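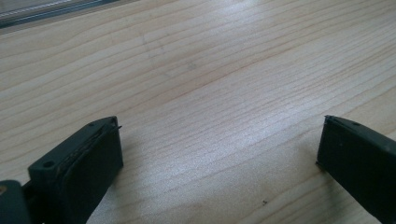
Inicio > Blog > Cacharreo > Radio y sensores

Cambio de chip a mitad de proyecto (otra vez)

Escribo esto deprisa porque mañana madrugo y si no lo apunto hoy se me olvida. Resumen para los que entran solo a por el dato: dejo el módulo de Higuchi y me paso al Jikness. Con dudas, pero me paso.

Antecedentes. Los que seguís el blog ya conocéis la red de sensores de humedad de la casa de mis padres. Nueve nodos, uno por habitación más los dos del sótano, todos a pilas, todos hablando con una pasarela en el pasillo. Montada en julio. En julio iba de maravilla, claro. Ventanas abiertas, puertas abiertas, ningún radiador encendido.

Llegó el invierno y los del sótano empezaron a perderse. Uno de cada cuatro paquetes, luego uno de cada dos. Reintentos, más reintentos, y la pila a la basura en 52 días. Yo había calculado más de un año. Muy bien calculado todo.

Primera sospecha: la antena. Cambié la de pista por una de hilo, mejora ridícula. Segunda sospecha: la alimentación. El Higuchi pega un pico de corriente al transmitir y la pila de botón en frío se hunde, eso se ve perfectamente en el osciloscopio. Condensador gordo en paralelo y algo se arregló. Algo. Los reintentos seguían ahí.

Tercera, y aquí perdí dos fines de semana enteros: el firmware. La pila de protocolo que da el fabricante viene en binario, cerrada, y el temporizador de reenvío no se puede tocar. Escribí al soporte. Me contestaron con un PDF que ya tenia. Volví a escribir. Silencio.

Total, que le pregunté a Tatsuya Onishi, que lleva más tiempo que yo peleándose con radios de bajo consumo, y me dijo que probara la placa de Stultton con el Jikness dentro. Código de la capa de enlace abierto, por lo menos la parte que a mí me importa, y sensibilidad algo mejor sobre el papel. Llegó el jueves.

Primeras impresiones, sin orden:

- El entorno de desarrollo es feo como un pecado pero compila a la primera. Yo venía preparado para sufrir.
- En reposo me mide casi 2 microamperios. La hoja de datos promete menos, pero tengo el divisor de la batería sin quitar, así que no me quejo todavía.
- El conector de programación es de paso raro. Quince minutos soldando un adaptador, con mi pulso.
- La documentacion de los registros está bien. La de los modos de sueño, fatal. Hay una tabla repetida con valores distintos, a ver cuál es la buena.

Ayer dejé uno en el sótano, detrás de la caldera, el peor sitio posible, y otro en la repisa del lavadero. Esta mañana los dos seguían informando cada 15 minutos. Una noche no demuestra nada, ya lo sé, pero el Higuchi en ese mismo rincón no llegaba al desayuno.

Pendiente: pasar el cifrado al acelerador por hardware, ahora va por software y mantiene la radio despierta de más. También mirar si la pasarela Lanby traga con el formato de trama nuevo o me toca escribir un puente. Sospecho que puente - ojalá me equivoque.

Si alguno ha usado el Jikness con pila de botón y no con dos AAA, que deje un comentario, sobre todo por el tema del arranque en frío. Y el que quiera módulos Higuchi, tengo nueve. Los regalo, portes aparte.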